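# Residence Services: Laundry and Room Clearing Before the Summer Break

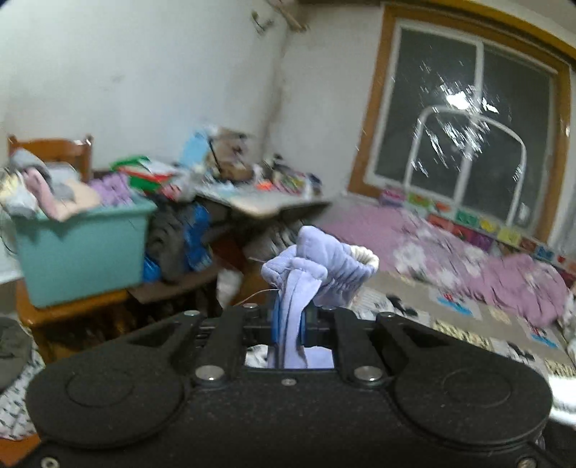
The end-of-term clearing period at Tavmont Residence opens on May 25, 2026, and all residents are asked to read the arrangements below before they begin sorting their rooms. The rules are largely those introduced in February, with changes to the collection of unmatched items and to the hours of the basement laundry.

**Clothing on chairs and floors.** Room inspections this spring found the same difficulty on nearly every corridor. Clothes are set over the back of a chair for the evening, more are added the next day, and in time the pile slides into whatever bin stands beneath it. Clean and worn garments are then mixed and must all be washed again. Residents are asked to empty chairs and open bins completely before packing, and to sort the contents on the bed, where small things are less likely to be lost. A lavender sock or a knitted sleeve is easily carried off inside a bedsheet and seldom finds its way back to its owner.

**Bins.** Plastic storage bins may remain in the room over the summer only if they are empty and wiped out. Bins with clothing left in them will be moved to the basement store and held until the start of the fall term. The Residence does not sort or launder the contents of stored bins.

**Knitwear and ribbed cuffs.** Several residents have asked about the care of softer items in the Brorel machines. Please use the short cool program, turn socks right side out before loading, and dry knitted articles flat on the racks in Room 19. The tumble dryers should not be used for them. Mesh bags are available at the front desk and are to be returned after use – they are shared among all floors.

**Unmatched items.** The lost-laundry shelf held 100 single socks at the close of the winter term. It will be cleared on the last day of the clearing period. Pieces in good condition go to the Kaczorowski Textile Exchange, and the remainder will be cut for cleaning cloths. Anything a resident wishes to keep should be claimed from the shelf before that time.

**Walls and hooks.** Please remove bags, belts and other belongings from wall hooks, but leave the hooks themselves in place. Smudges may be wiped with a damp cloth. Residents should not attempt to fill or paint over marks or cracks. These are to be entered on the room condition form, so that the maintenance office can plan its summer work.

**Laundry hours.** During the clearing period the laundry room will stay open two hours later each evening. Each resident may reserve up to 3 loads. Ovico payment cards remain valid, and unused credit carries over to the fall.

Questions may be addressed to Darius Liepiņa, Residence Services, at the ground-floor office. Room condition forms are available there and should be handed in together with the room key.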